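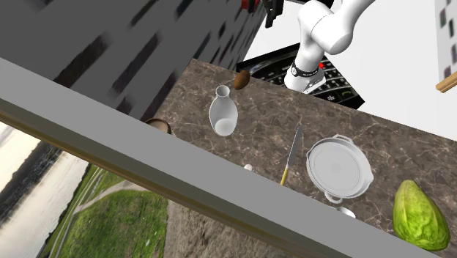 Most of the examples in the Tamayo set are collected in simulated kitchens, and this page answers the questions we get most often from new operators and from groups that want to use the data. A kitchen in our sense is one layout with its own counters, walls and objects, and we have 22 of them. Objects are scattered before each episode, so a cabbage and a knife with a yellow handle can end up on the same marble counter as a vase. The arm is driven by a person at a workstation. Everything the arm does is recorded, along with what the cameras see.

## Collecting

**What counts as one example?**

One episode, from the reset to the moment the operator presses Done. It holds the camera views, the joint positions, the gripper state and the written instruction the operator was following. An episode with no instruction is not an example and is dropped on upload.

**How many episodes do you need for a task?**

We ask for 200 per task. Training starts at 80 so that we can catch a badly worded task early, but please keep recording until the counter in Jorano reads 200.

**Do I choose where the objects go?**

No. Jorano, our collection tool, places them at reset. If an object lands somewhere the arm can't reach, press Skip. Do not reset over and over to get an easy layout. The model then only learns easy layouts, and we see it in the test scores.

**Some objects are partly hidden in my view. Is that a fault?**

Usually not. The side camera is placed at random within limits, and it can end up with a shelf or a cabinet across part of the counter. Use the other view to drive. Report it only if both views are blocked.

**Can I record when the horizon looks tilted?**

Yes. Camera tilt is one of the things we vary.

**How fast should I move?**

At a steady pace you can hold for the whole session. Long pauses are a bigger problem than slow motion. If you have to stop and think, stop before you press Start.

**I missed the grasp and tried again. Should I delete the episode?**

Keep it if you recovered within 2 tries, and tick "Retry". Those episodes are useful. If it took more than that, delete it and record a new one.

**What if I knock something over that isn't part of the task?**

Finish the task if you can and tick "Side contact". Don't pick the object up again unless the instruction mentions it.

## Instructions and labels

**Who writes the instructions?**

Sullel supplies the first wording for each task. Operators then add their own version at the end of the episode, in a single sentence. Write it the way you would say it to someone standing in the kitchen.

**Can I use left and right?**

Only from the robot's side of the counter, looking out from its base. If you aren't sure, name a nearby object instead, as in "the bowl next to the knife."

**What do I call an object I can't identify?**

Use the plainest word that is still true. "The small white ball" is fine. A wrong guess is worse than a vague name, and the reviewer can look up the asset name if it matters.

**Does a failed episode get a label?**

Yes. Mark it "Not completed" and pick the closest cause from the list. Failures are kept in a separate split and are not used for imitation training.

## Using the data

**Does training on simulated examples carry over to a real arm?**

Partly. Reaching and placing carry over fairly well for us. Contact does not, especially with thin handles and anything that rolls. We mix in episodes from the real bench at Brovesus before we test on hardware.

**Why not collect everything on the real bench?**

Time. A reset in simulation takes a key press, and a reset on the bench takes a person with both hands free.

**Are the kitchens split between training and test?**

Yes, by layout. A test kitchen never appears in training, although the same object models can turn up in both.

**When is the next release?**

The next one is planned for October. Episodes uploaded after the freeze go into the release that follows. The freeze date will be shown on the Jorano start screen.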